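Prulen Multi-Finger Hand, Left and Right
Hire and sale from Dodbridge

We use cookies to remember your basket and to find out which pages people leave quickly. Carry on browsing if that suits you.

The Prulen is a hand with proper fingers. We resisted stocking one for a long time, on the grounds that most customers who ask for fingers want a gripper with two flat pads and a rubber strip, and would be happier with one. We still think so. But people kept asking, and there are only so many times you can send a man a quotation for something he didn't want.

It comes as a left or a right, it has a thumb, and the fingertips are black and replaceable. Hire is £549 a week per hand. Spare fingertips are £38 the set, and you should order a set with the hire, whatever you believe about your own carefulness.

What we compared it with

We ran the Prulen against two others from our shelves. The first was the Górecki parallel gripper, which has sold steadily for years and has the charm of a bench vice. The second was the Ciscombe adaptive, the one with the bendy jaws, which photographs well and sulks in a draught. All three went through the same office work: box files, cartons, a ring binder, a stapler, a mug and a roll of parcel tape. We chose office things because half our hire customers want to tidy, sort or fetch, and the other half say they want something grander and then send us a video of it moving a box.

Boxes and files

A box on a desk is easy from above and a nuisance from below. Reaching up from a low position, the arm runs short of room, the wrist arrives at a silly angle and the fingers meet the bottom corner of the thing where you had planned on the side. The Górecki needs to be square to its work, so from low down it mostly declined. The Ciscombe got its jaws round the corner and then folded itself politely out of the way. The Prulen can lay its fingers against a corner and push, and that turns out to be most of what you want. Shift the box a little, bring it to the front of the desk, then take it properly. 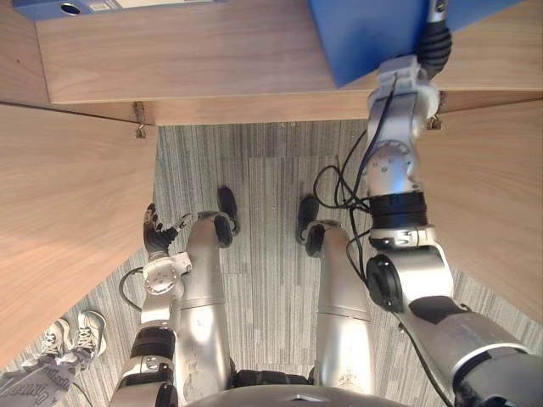

Will the hand fit the arms I already have?
If your arm has the standard round wrist plate and a spare power line, fit the hand straight on with the bolts supplied. For anything older you'll need our adaptor ring, and you should tell us the make of arm before you order, as there are two rings and they look identical.

Weight is the thing to check next. The Prulen comes in at 688 grams with the fingertips on. That is more than the Górecki and a good deal more than the Ciscombe, and you will notice it at full stretch. An arm that holds a mug steady with a light gripper may develop a slight tremble with a hand on the end, like an uncle carrying a trifle. Slow the last part of the reach and it mostly goes away.

Small things

The stapler was the surprise. We expected the fingers to fumble it, and they did, for a morning. Once we stopped closing all of them at once and let the thumb go first, the hand picked it up tidily and put it down the right way up. The Górecki picked it up first time, every time, and set it down on its back like a beetle. We leave it to you to decide which of those counts as a pass.

The mug was a draw. The parcel tape went to the Ciscombe, whose jaws might have been made for it. If your work consists entirely of parcel tape, stop reading and go to the Ciscombe page.

The ring binder beat everything. It is a stupid shape for a machine to lift, heavy along one edge and slippery along the rest, and we would like to say that the Prulen mastered it. What it did was hook a finger where there was a hole to hook, and drag. We have seen office staff do exactly the same.

Working near the floor

Sooner or later something ends up on the carpet, and the hand has to go down after it. Low work is where fingers earn their hire fee and also where they get bent. A flat gripper approaching the floor has one lowest point, and you can set a height limit and forget it. A hand has several, and they change places whenever a finger moves. Ours had its limit set for straight fingers, which was fine until the thumb swung out. 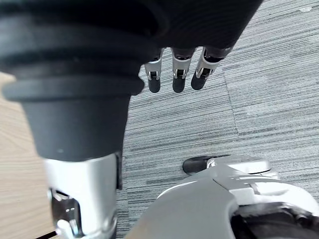 So set your floor limit with the hand in its widest pose, thumb out, and then add a little more than you think decent. The control software has a page for this, under Reach, three menus further down than it ought to be. Do it for each hand separately. The left and right are mirror images on paper, but the thumbs settle slightly differently, and copying the figures across gave us a finger that tapped the carpet at the end of every move, as if waiting for a bus.

Hard floors are less forgiving. If you're on concrete or tile, use the soft tips and run at half speed until you trust your own numbers.

Cables

Leave slack at the elbow and at the wrist. Everyone pulls cables neat for the first day, because neat looks professional, and then the arm reaches for something high and the plug comes out. A loose loop is fine provided it can't catch on the furniture. Handles, hooks and brackets under desks will all have a go. We tape over the worst ones before a session and still check with the arm moving at walking pace before we let it go any faster.

If the arm stops with a fault that says only "hand lost", look at the wrist plug first. It will be the wrist plug.

Camera or no camera

The wrist camera is an extra at £80 a week. It gives you a close view of the fingers and whatever they are about to touch, and it is very good for finding out why a grasp failed. It is less good for finding out where you are. With the fingers closed round a box, much of the view is box. Customers who hire the wrist camera alone tend to ring up for a second one higher up, so we'd suggest taking both or neither. The high view gets you to the object and the wrist view sorts out the last bit.

Both cameras use the same lead and the same mounting screws. Please return the screws.

Which one should you hire?

For cartons of one size on a clear bench, take the Górecki. It is cheaper, it is lighter, and it will still be working when the rest of us have retired. For round or soft things, the Ciscombe. For a mixed lot, at awkward heights, with edges to be pushed and handles to be hooked, the Prulen is the one we would pay for, with some grumbling about the menus.

Don't take a pair of hands because a pair looks right. One hand and one Górecki did nearly everything in our tests that two hands did, with half the setting up. The exception was anything wide, where the second hand steadied the far side while the first one did the work. If wide loads are your bread and butter, have the pair and allow a full day for setting up.

What comes in the case

One hand, left or right as ordered
Wrist bolts and key
Power and data lead
One set of fingertips, fitted
Soft tips for hard floors
Printed guide, with our corrections in pencil

The adaptor ring, cameras and spare fingertips are listed separately. Cases go out from Dodbridge on the day before your hire begins, and the week is counted from delivery. We'd like them back in the foam they came in. A hand returned loose in a carton with a mug will be charged for, and so will the mug.

Availability

Right hands are in stock. Left hands are all out on hire and due back in November, when they will need a clean and probably new tips before they go anywhere. If you want a pair, put your name down now and we'll send the right one when the left is ready, unless you'd like a head start on the menus.

Page last checked 16 October 2018. Prices exclude VAT and carriage.

Contact us | Hire terms | © Dodbridge hire desk | Back to top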